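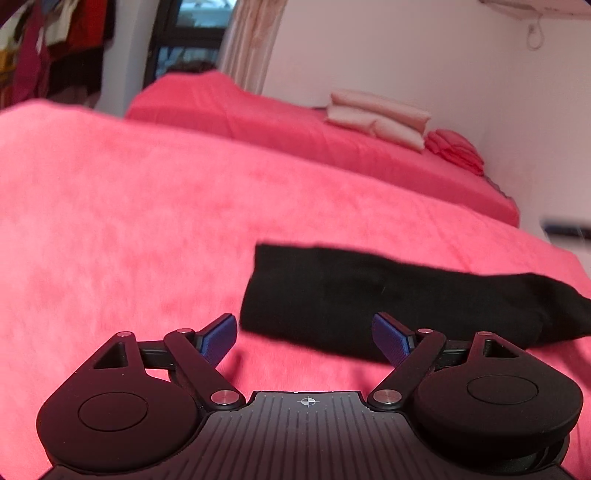

第四讲 手持夹爪示教与遥操作示教

本讲接上一讲的轨迹表示，讨论示教数据从哪里来。课程里用到两条路线：一是人手直接拿着夹爪做动作，二是人在主端操作、机械臂在从端跟随。两条路线得到的数据格式可以统一，但误差来源不同，后面的作业要求分别处理。

4.1 基本概念

示教的目的是得到一组“观测—动作”对。观测一般包括腕部相机图像、夹爪开度和末端位姿；动作一般取下一时刻的末端相对位姿和目标开度。本课程统一采用相对位姿，即以当前夹爪坐标系为参考，不使用房间坐标系。换一张床、换一张桌子，房间坐标系就变了，相对位姿不受影响。

拖动示教（人扶着机械臂本体走一遍）本讲只提一句。它的优点是关节角直接可读，缺点是人的手臂会进入相机视野，图像数据往往不能用。想了解的同学看讲义附录二。

4.2 手持夹爪

手持夹爪是把机械臂末端的平行夹爪单独拿下来，装上手柄和相机，由人握着完成任务。指尖部分应当和机械臂上的保持一致，包括指垫的材料、纹路和安装角度。指垫不一致，人能夹起来的东西机械臂未必夹得起来，这种差别在图像里很难看出来。

相机固定在夹爪上方，广角镜头，朝向指尖前方。视野下部始终是夹爪本体，两个指垫应左右对称地出现。如果一侧指垫明显偏高或偏低，先检查相机支架，再检查连杆螺钉，不要靠后期裁剪来补救。

握持要点：
手腕放松，速度比平时做家务慢一些。
夹爪张开以后再接近目标，不要一边接近一边张开。
接近方向尽量与指尖平面一致，避免用指垫外侧去推。
闭合后停顿片刻再抬起，使开度读数稳定。
放下物体后把夹爪完全张开，退开一段距离，再结束录制。

4.3 遥操作

遥操作的主端可以是同构的小机械臂，也可以是手柄或空间鼠标。本课程实验室使用的是Kröger主端手柄，配Erkix从端控制器。从端跟随存在延迟，操作者会不自觉地走走停停，轨迹上表现为一段一段的台阶。处理办法是先让操作者空走几遍，适应延迟以后再正式录制；台阶很明显的轨迹直接舍弃，不做平滑。

遥操作的动作是机械臂真正执行过的，不存在够不着的问题。手持夹爪没有这个约束，人可以弯腰、侧身、绕到床的另一边，这些位姿放到机械臂上可能超出工作空间。因此手持数据在使用前必须做一次可达性检查：把轨迹代入机械臂逆解，凡是出现无解或关节跳变的段落，整条标记为不可用。

力觉方面两者都偏弱。手柄只有简单的振动反馈，操作者主要看画面判断是否夹住。手持夹爪时人能通过手柄感到阻力，但这个信息没有记录下来，模型学不到。

4.4 任务实例：从床面夹取小件织物

以床面上的一件黑色织物为例，它的大小接近袜子或一条窄布，斜着放在珊瑚粉色的毯子上，夹爪张开停在它近前。这类任务看起来简单，适合用来说明几个容易出错的地方。

第一，支撑面是软的。桌面上夹取时，指尖可以轻轻触到桌面来确定高度；床面会下陷，指尖压得越深，毯子隆起得越多，闭合时容易把毯子一起夹住。示教时应让指尖刚好触到床面便停止下降，然后闭合。

第二，织物没有固定形状。对刚性物体可以规定抓取点，对织物只能规定抓取方式。本实验规定：优先选择略微翘起的一端；没有翘起的一端时，选择中段，指尖连线与织物长度方向垂直。同一名操作者在同一批数据里不要混用两种选择标准。

第三，颜色对比会造成偏差。深色织物放在浅色或鲜艳的毯子上很好辨认，模型可能只学会“找深色的一块”。房间里别处若有深色物品，例如挂着的衣服，模型有时会向那个方向移动。采集时应更换织物颜色，也应更换背景，至少包括一组织物与床面颜色接近的情况。

第四，广角镜头下画面边缘弯曲。床沿在图像里会成为弧线，靠近边缘的目标看上去比实际更远或更斜。标定文件必须和相机一一对应，换了相机就重新标定。不要把图像先校正成直线再训练，又在部署时输入未校正的图像。

4.5 采集流程

一、开机，确认相机与开度传感器时间同步。同步误差超过2帧的，重启采集程序。
二、手持夹爪在房间里缓慢扫视一圈，供定位程序建图。扫视时要经过窗框、墙角、枕头等有明显边缘的地方。大面积白墙和单色毯子上特征很少，定位容易丢失。
三、摆放目标。位置由助手决定，操作者转身不看，避免每次都摆在自己顺手的地方。
四、录制一条轨迹，从夹爪停在目标前方开始，到放下后退开为止。
五、填写记录表：编号、操作者、织物种类、是否成功。失败的轨迹也保留，单独放一个目录。
六、每录完一组，回放检查一次，重点看开度曲线和图像是否对得上。

4.6 数据筛选

上一届同学在Multden宿舍区采集了162条手持轨迹，定位丢失和可达性检查不通过的共43条，筛除后再做训练划分。定位丢失多数出现在夹爪贴近床面的阶段，此时画面几乎全是毯子，缺少可跟踪的特征。改进的办法是降低下降速度，并让夹爪略微前倾，使远处的墙和窗户留在视野里。

筛选按以下顺序进行：先查时间戳，再查定位，然后查可达性，最后人工看视频。人工看视频最费时间，大约半天才能看完一批，放在最后可以少看很多。人工判断只回答一个问题：按照这条轨迹的做法，换一个人来看，是否认为任务完成了。不要因为动作不好看就删除。

划分训练集和验证集时按房间划分，不按轨迹划分。同一房间的轨迹背景几乎相同，随机划分会使验证误差偏低。

4.7 常见问题

开度曲线在闭合后仍有抖动：检查指垫安装块是否松动，或者操作者的手指是否没有扣紧扳机。

回放时夹爪位置整体偏移：多半是定位坐标系与夹爪坐标系之间的外参写错，先核对平移量的单位。

机械臂执行时总在目标上方提前闭合：检查示教数据里是否有大量边下降边闭合的轨迹。也可能是图像延迟没有补偿，用Florer工具包里的延迟测量脚本测一次，把结果填进配置文件。

夹起织物后在空中掉落：先看示教视频里夹住了多少布料。只夹住一根线头的轨迹即使成功，也建议移到失败目录。

4.8 作业

1. 两人一组，用手持夹爪采集软面夹取轨迹，至少更换一次床面或垫布颜色。
2. 用遥操作在实验台上完成同样的任务，垫布自备，厚度不限。
3. 画出两种方式的末端速度曲线，指出停顿出现的位置并解释原因。
4. 对手持轨迹做可达性检查，列出不通过的编号及对应的关节。

报告在二月实验课前交给Regula Riedl，数据放在组目录下，不要放进报告附件。手持夹爪需提前登记借用，归还时把存储卡清空，电池充满。

阅读材料：讲义附录二（拖动示教），附录三（外参标定步骤）。下一讲讨论如何用这些数据训练模仿策略，请先复习第二讲的坐标变换。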